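Bench notebook, left hand thumb fault, filing cell
2021-08-09

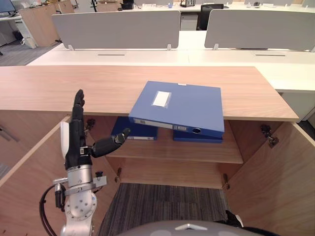

Started the morning with the same complaint as last week. During the put-away task the left thumb reports a stall, the hand controller goes into protective stop, and whatever box file is halfway into the cabinet stays halfway in. The operator clears it, the task carries on, and it happens again some cycles later. Ticket was closed on Friday with "fixed by firmware update". I don't believe it was fixed and I don't believe the firmware had much to do with it.

My reasons, so that Ilham can argue with them:

The update changed how long the thumb motor has to be over its current limit before a stall gets flagged. It did not change the limit. So of course there are fewer stall flags. If I turn down the smoke alarm there will be fewer alarms too. The current trace before and after the update has the same peak in the same part of the motion, when the thumb is out to the side and pressing up under the file. I laid one printout over the other against the window and they match well enough that I'd call them the same fault.

Second, the log. 3,417 cycles since the left hand was refitted. 31 thumb stalls. The weekly report turns that into "under one percent" and leaves it there. Fine, but they are not spread evenly. All 31 are on the put-away, none on take-out, and take-out uses the thumb too. A random electrical fault wouldn't care which way the file is going.

Third, the Trurkard hand passes its self-test every time. The self-test moves each finger through its range with nothing touching it. I would be surprised if it failed. It tells us the motor turns.

What I tried today

Ran with the arm at reduced speed, e-stop in my hand, cabinet doors fully open. Loaded the shelf with two files first and sent the third in on top, as in the normal task. Got a stall on the fifth go. Pushed the thumb by hand with the power off and it felt a little rough near the end of the sideways travel. I wrote "a little rough" and then did it again ten times and could no longer say if it was rough or if I wanted it to be. Need a torque gauge on it. My finger is not an instrument.

Swapped the thumb cable for the spare. Stall still there. Put the old one back. So the cable is cleared, or both cables are bad, and I'm not going down that road yet.

Raised the arm's waypoint 4 mm at the point where the thumb goes under the file. No stall in the runs before lunch. Before anyone gets excited: that was not many runs, and the fault has gone away for a whole afternoon before without being asked. Also moved it back to the old height after lunch and had to wait a long while for a stall there too. When it came it looked just like the others.

What I think is going on

The planner treats the file as a box that is held level. It isn't level on the way in. It tilts, it can rest on the front edge of the countertop, and then the thumb isn't guiding it any more, it is carrying it, or trying to lift it against something that won't lift. The motor pulls hard, the limit trips, and the hand says stall. In that reading the stall is the one part of this system doing its job.

Against my own theory: the stall has also shown up twice in the log at a point where the recorded wrist force is low. If the file was jammed on the edge I'd expect the wrist to feel it. Either the wrist reading lags, or those two are something else. Haven't got an answer. Not going to leave them out to make the plot nicer, which is what the Eltel write-up did with theirs.

The safety part, and the reason I'm reopening the ticket

When the protective stop trips, the hand freezes but the arm finishes its current segment before it holds. It's a short move, but it is a move. I had assumed hand and arm stopped together, and I think everyone here assumed it, since the cell sheet says "system stops". It does not say which system. With a file half in the cabinet and somebody reaching in to free it, that last bit of arm travel is toward the shelf. I checked it with a strip of foam taped to the shelf edge and the foam got pressed.

Nobody has been hurt. I asked at the bench whether people wait for the arm to settle before reaching in, and got "usually".

I called Nakenau, who did the integration. They say the hand stop is "informational" to the arm and that this was agreed at handover. I've asked to see where. They also suggested we try the new firmware.

Until it's sorted:

No reaching into the cabinet after a thumb stall unless the e-stop is pressed first. The amber light doesn't count.
One person on the e-stop for all put-away runs, and it isn't the person clearing the file.
Do not clear the stall from the tablet while anyone is at the cabinet. Clearing it lets the hand close again.
No unattended runs. That includes the overnight one that was on the board. I wiped it off.

To do

Torque gauge on the thumb, left and right hands, so there's something to compare with.
Wire the hand stop into the arm's stop input. Orbán have the connector, order went in this afternoon.
Log file tilt at the moment of the stall. We have the head camera stream, no one has lined it up with the current trace. Ilham says it's a morning's work. I've heard that before, but he's welcome to prove it.
Put the firmware threshold back to the old value. I'd like to see all the stalls, including the ones we've been hiding from ourselves.
Run the 4 mm offset for a proper number of cycles with threshold restored. Until then it goes down as "no stall seen", and please don't write "fixed" next to it.

Later, 5 pm. Threshold is back. Two stalls in the first batch, both on put-away, both with the old waypoint. Arm crept after each one. Foam strip is still on the shelf edge, leave it there. Ticket reopened, title changed from "thumb noise" to "arm moves after hand stop".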